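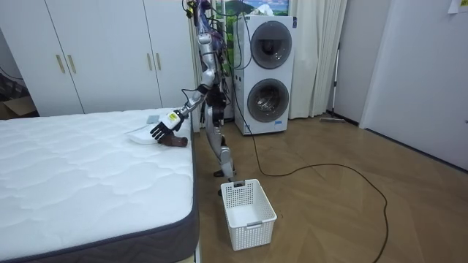 Our group set out to test a claim that shows up in almost every article about small apartments: that if the laundry is close to the bed, clean laundry gets put away sooner. The claim sounds right, and the people who repeat it seem to think that settles it. We were less sure. In a compact bedroom the washer and dryer can be stacked a few steps from the bed, with white wardrobe doors right behind the mattress, and a folded white cloth will still end up lying on the quilting near the edge. The walk is hardly the problem in a room like that. The question we ended up with was whether the bed works as a step on the way to the closet or as the place where the laundry stops.

Background

We began with three guides to small-space living that were on our course list. All of them recommend what they call a landing surface, meaning somewhere flat to sort and fold. Two say the bed is fine for this. One says never to use the bed. None of them gives any evidence. The guide put out by Flundine, a storage company, says a landing surface can save a household 45 minutes a week, and we could not find out where that figure came from. Si-eun Seo wrote to ask and got a catalog back. We have left the figure out of our analysis.

Gun-woo Sung pointed out early on that the guides treat folding and putting away as one task. In our own homes they are two tasks, often done on different days, and sometimes the second one isn't done at all. We decided to record them separately.

Method

We asked 20 students living off campus to keep a laundry log during June. Each entry had the time the dryer finished, the time the load was folded, the time it was put away, and where it sat in between. Participants also gave us a rough floor plan with the dryer, the bed and the closet marked on it. Oriana Bustos turned these into a walking distance for each home. Participants who used a shared laundry room in the basement measured from their own front door, which we now think was a mistake, as it makes the basement homes look closer than they are.

An entry was one item or one stack, not one load. This was Samuele Grasso's suggestion, after a trial week in which people kept writing "mostly put away" and we had no idea what to do with it. The change gave us 774 entries. It also made the logs tedious to keep, and the later ones are thinner than the early ones. We don't believe people suddenly had less laundry.

Results

Distance made very little difference. Homes with the dryer in or next to the bedroom did fold sooner, often the same evening. They did not put things away any sooner. In several of them the folded stacks stayed out longer than in homes where the laundry had to be carried up a flight of stairs.

What seemed to matter more was whether the bed was made up at the time. Anything folded on a made bed had to be moved before the person could sleep, and it was moved, though quite often only to a chair. During a sheet change, with the mattress bare, people put small things down along the edge and dealt with them last. Towels and pillowcases were the worst. Socks did better than we expected, maybe because people run out of them.

We also looked at closet doors. Our guess was that full-height doors would slow people down, because the contents are out of sight and the door has to be opened each time. The logs don't support this. Participants with open shelving, including the two with the Lerby rail, were no quicker than anyone else. One wrote that her open shelf was already full of things that "had been put away by being near it."

Problems with the study

There are plenty. Everyone in the group knew at least one participant. People who agree to write down when they fold their towels may be tidier than people who refuse, or they may become tidier for a month because somebody is going to read the log. Young-sook Kong compared the first week with the last and found that items were put away faster in the first, which fits the second explanation.

The floor plans were drawn by hand and some are clearly wrong. One shows a bed wider than the room it is in. We asked for a new one and got the same drawing with the bed shaded.

We had planned to include a comparison using a folding table, the Wukon, set up beside the bed for two weeks. Only four participants finished that part, and one of them used the table for a jigsaw puzzle. We don't report those results.

What we would tell a reader

We can't recommend rearranging an apartment on the strength of the usual advice. If a dryer is already near the bed, fine, but our logs give no reason to pay for moving one there. The advice that came closest to having some support is dull: fold on the bed only after it is made. Even there, a good part of the effect may be stacks moving from the bed to a chair, and our log form had no way to follow an item once somebody had ticked the box. Any group that repeats this should add a column for the chair.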